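Llewellyn Adopts New Rules for Selling Surplus Public Land

Residents will see appraisals before any vote is taken

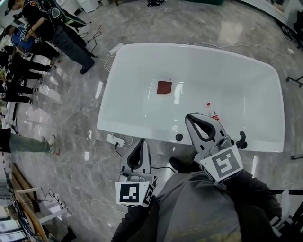 LLEWELLYN, Friday, August 24, 2018 – The Town of Llewellyn has adopted a new set of rules for how it sells, leases and trades land it no longer needs, and the first parcels to be handled under them will be opened for public comment next week. The rules passed 7 to 4 after a long and lively evening meeting, and they replace a policy so short that it fit on the back of an agenda!

Under the old policy, the town could accept an offer on a surplus lot with one public notice and a single vote. The new rules call for a written appraisal by an independent appraiser, posted on the town website and at the front counter of Town Hall before the council takes up any offer. If the council wants to accept less than the appraised value (for affordable housing, say, or a park), it must say so in a written statement and vote on that question separately.

"I've been waiting a long time to send out a release like this one," said Huw Wogan, property manager for the town. "People kept asking me what a lot was worth and who decided, and I'd have to tell them to file a records request. Now they can look it up over breakfast. I'm thrilled, and I think the folks who argued with us in May should be pretty pleased too, because a lot of their wording is in there."

The town owns 79 parcels that are not being used for streets, buildings, parks or drainage. Many are narrow strips left over from road projects. A few are much larger, including the former Flandeck lumber yard on the east side and the old pump station lot on Flida Road, and those two will go first. Both have drawn interest from neighbors and builders over the years, and neither has ever had a current appraisal.

Owners of property next to a surplus parcel will get a letter by mail at the start of the process. For strips too small to build on, those neighbors will have the first chance to buy at the appraised value. If more than one neighbor wants the same strip, the town will take sealed bids, with the appraised value as the lowest price it will accept.

The rules also cover land swaps, which the old policy left out completely. Both pieces of land must be appraised, and any difference in value must be paid in cash at closing. The planned trade with the Pudimen Water District, on hold since the spring, will start over under the new process.

Leases of surplus land can run for up to seven years. Existing leases stay as they are until they come up for renewal.

Comments on the Flandeck and Flida Road parcels can be dropped off or mailed to the Property Office at Town Hall, or made in person at the next regular council meeting. Maps of both parcels are at the front counter, and Wogan is glad to go over them with anyone who stops in. ("Bring your questions, bring your neighbor, bring the argument you've been having with your neighbor," he said.)

Media contact:
Huw Wogan, Property Office
Town of Llewellyn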